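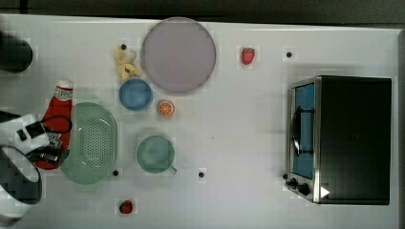
Overhead camera or wrist camera for a tabletop pick and place comparison?

Posted in Arms and Grippers by ovv_bench

I am comparing two parallel grippers on the same arm and I need to settle the camera setup before I collect any more numbers. The task is toy kitchen items on a white table: plate, bowl, mug, colander, ketchup bottle, fruit, plush, plus a toaster oven that does not move. The grippers are a Jodero with rigid fingers and a Prajapati with compliant ones. Controller is a Famonetti running position control with a force limit on closing.

So far I have 210 grasp attempts, all planned from one fixed overhead camera looking straight down. Two problems.

First, occlusion. When the arm reaches toward the plate it hides a good part of the table, and the pose estimate for anything beside it goes stale. I currently freeze the estimate when the arm enters the workspace and unfreeze it on retract. Any object nudged during the approach is then grasped at the old position.

Second, height. The orange slice and the plate rim are low, and the depth reading on a white table is noisy enough that the fingers stop high or touch down. The rigid fingers trip the force limit when they touch. The compliant ones bend and carry on, so the second gripper scores better for a reason that has little to do with gripping.

Would moving to a wrist camera fix both, or do I just swap one set of errors for another? Also, is it fair to compare the two grippers at all with the current depth noise? I would like to keep the 210 attempts if they are usable.

Posted by flangeface

Keep the overhead and add the wrist camera. Use the overhead to choose the object and a pre-grasp pose, then move to the pre-grasp, stop, take one wrist image, correct in x and y, and go down. You don't need continuous servoing for this. Stopping costs time per cycle but it removes motion blur and most of the timing trouble between camera and controller.

Freezing on entry is not wrong, but freeze per object. Project the arm model into the overhead image using the joint angles, grow the mask by 20 pixels, and only freeze objects whose footprint falls under it. Everything else keeps updating. 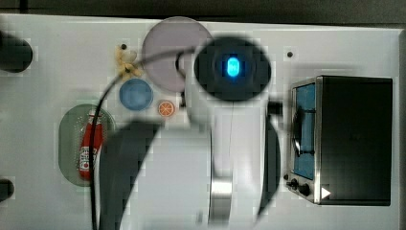

Watch the cable as well. A loose loop is not in your arm model, so the mask will not cover it, and a thin dark line over a pale object is enough to split a segment in two. Either tie it closer to the arm or have the tracker reject any object whose area changes by a large amount between two consecutive images. I do both. Leave enough slack for the full wrist rotation and check it by hand at the joint limits first.

On height: don't use depth to find the table. The table is flat and it stays where it is. Touch it at 3 points with the gripper at low speed, fit a plane, and store the plane in the robot base frame. Repeat for each gripper, as the finger length differs. After that, grasp height for low objects is plane plus a fixed offset, and depth is only used for tall things like the mug and the bottle.

Posted by mmw_tech

wrist cam. had the same thing with a Famonetti. check that your hand-eye calibration is redone after every gripper swap, mine was off by 2 mm from one swap and I blamed the fingers for a week

Posted by slowservo

Agree with flangeface on the plane fit. Answering the part about fairness.

The existing attempts are usable for the tall objects and not for the flat ones. Split the log by object, and for the low items look at the commanded height against the stored plane once you have it. If the two grippers were sent to different height distributions, drop those trials. If the distributions match, you can keep them, but report "touched table" as its own outcome and not as a failed grasp. A compliant finger that tolerates a bad height is a real advantage in use, so it should show up somewhere. It just shouldn't be mixed in with grip quality.

Other things I would fix before collecting more:

Interleave the grippers in blocks. Running all of one and then all of the other puts any lighting drift into the comparison. We ran the Ovville bench that way in June and had to repeat most of it, afternoon light on a white surface moved the exposure enough to change the segmentation.

Lock exposure and white balance on the overhead. Auto exposure will react when a dark arm segment covers part of the table.

Use the same start layouts for both. Save an image of each layout and overlay it at half opacity on the live view when you reset.

Log the gripper width at the end of closing. With the rigid fingers it tells you whether something is held. With the compliant ones it does not, so lift and check from the overhead.

Posted by ovv_bench

Thanks, did the plane fit this morning. The Jodero and Prajapati finger lengths differ by more than the value I had in the config, which explains some of the touch-downs. Per-object freezing is next, then the wrist camera once I have a bracket that clears the cable. I will rerun the flat items and leave the tall ones in the log.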